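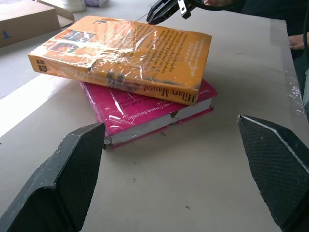 Household Tips > Home Office > Email and Passwords

Cleaning up the family email account

Most homes have one email address that everything goes to: the school, the electric company, the dentist, the store where you bought a mattress once. Ours had 974 unread messages in June. These are the steps I used to get it back under control, with a few added by readers.

Start with the password

Change it before you clean anything. Use a long one, four or five unrelated words, and don't use it anywhere else. Turn on two-step sign-in while you're in the settings. Print the backup codes and keep them with the birth certificates, in a drawer or a folder — not in the email account itself.

Then look at the forwarding rules. Few people ever open that page. If somebody got into the account in the past, they may have set up a rule that sends copies of your mail to another address, and changing the password won't remove it. Delete any rule you don't recognize. Check the recovery phone number too. Ours was a landline we gave up when we moved to Nerndale.

Sort by sender

Scrolling by date takes forever. Sort the inbox by sender and you'll see the same names in big blocks. I found 23 senders that made up nearly all of the mess. Delete each block whole, then deal with the sender.

For a store or newsletter you signed up for, use the unsubscribe link. For mail you never asked for, don't click anything in it, including unsubscribe. Mark it as junk and move on. A click tells the sender that a person reads this address. 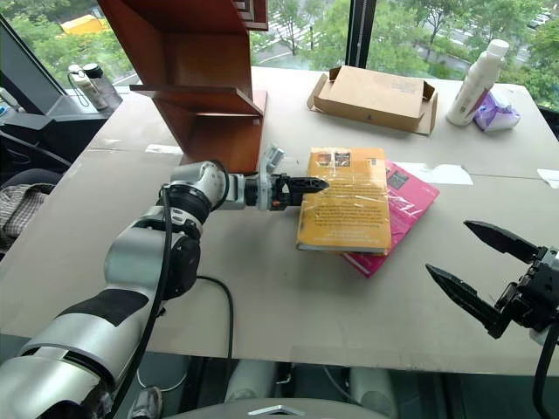

If a message claims to be from your bank or a delivery company, close it and go to the company's site by typing the address yourself. Ntombi Hlongwane wrote in to say her household has a rule that any message asking for money gets read out loud to a second person before anyone answers. We have taken that up.

Bad spelling used to be a good warning sign. Plenty of scam mail is now written in clean English, so look at the full sender address and at what the message wants you to do.

Make two more addresses

Keep the main address for school, doctors, banks and bills. Open a second one for shopping and a third for contests, coupons and free Wi-Fi. When the third one fills up with junk, close it and open another.

Write down which address goes with which account. A notebook is fine if it stays at home. Leave the passwords out of it, or write only a hint.

Keep it that way

Pick a regular time. I do Tuesday evening after the dishes, and it takes 9 minutes if I haven't skipped a week. Empty the junk folder, but skim it first. Sum-yee Tu found a refund notice from her water company in hers, 19 days old.

Old attachments take up most of the space. Search for messages with large files, save the photos you want somewhere else, and delete the rest. Empty the trash afterward or the space won't come back.

Filed under: Computers at Home, Paperwork, Weekend Jobs

Contact | Privacy | © Pikholm Household Tips | Back to top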